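December, budget notes, continued from the last page

Went back through the Pritlow quote with a pencil. The headline number is for the body and the hands. Everything that makes it usable is on page two under "recommended," a word I have learned to read as "required, invoiced separately." Spare fingertips, the second battery, the gantry, the service plan. The service plan covers 9 months. The warranty covers the same 9 months. I asked what the plan adds and got a brochure.

Heinonen came in lower on paper but they want us to buy the hands through Cenia, and Cenia will not hold a price past the end of the quarter. So the cheaper quote is really one firm number and one rumor.

Fingertips are $148 a set from Pritlow. I would like to know how long a set lasts when the hand is used near shelf height all day, and neither vendor will put a figure in writing. Until they do I'm budgeting for a lot of them.

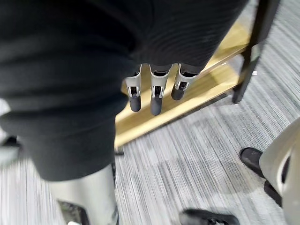 Same problem with clothing, which I had down as zero. The sleeves and body cover are a real line item if we want them to fit. The Pritlow cover is $700 and takes weeks. A knit sweater from a regular store costs next to nothing but then somebody has to decide where the hem stops, and keep deciding it. I want to see a month of running before I believe either option. Put down $700 for now and marked it soft.

Also not in any quote: shipping the crate back if it fails acceptance. Tarnside had to pay theirs both ways, or so their shop told us on the phone. Ask before signing. Ask in writing.

Floor. Both vendors say "any level indoor surface." I don't accept that as a spec. Asked each of them for slip numbers on carpet tile and on a covered floor, and asked whether the feet they tested with are the feet they ship. Heinonen answered the second question and skipped the first. Pritlow sent a video of it walking on what looked like a gym floor.

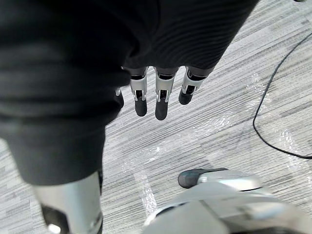

Cabling and floor prep go in as their own line this time, because last time we buried them in "misc" and they ate it. The estimate needs to cover cable covers or overhead drops, whichever is cheaper per bay, plus something better than plastic sheet. Wrinkled plastic with a toe cap resting beside it, and a loop of black cable lying loose a little farther over, is about as far from a vendor demo as you can get, and it's the condition I want quoted against. If they'll only stand behind a bare clean floor, then the price of a bare clean floor belongs in their column when we compare.

Quantity. The plan on the wall says 2 units. I still think we buy one, run it, and hold the rest of the money. The discount on the second doesn't cover a second gantry or the extra spares, and it assumes we'll like the first. The argument for two is that one is always down for service. Fine, but then I'd like to see that argument next to the uptime claim in the same brochure.

To do
— fingertip life, in writing, both vendors
— Cenia: will they sell a single hand as a spare, or pairs only
— return freight terms
— get a price for overhead drops
— move the service plan out of "optional" on our sheet

Not sending the sheet upstairs until the first item comes back.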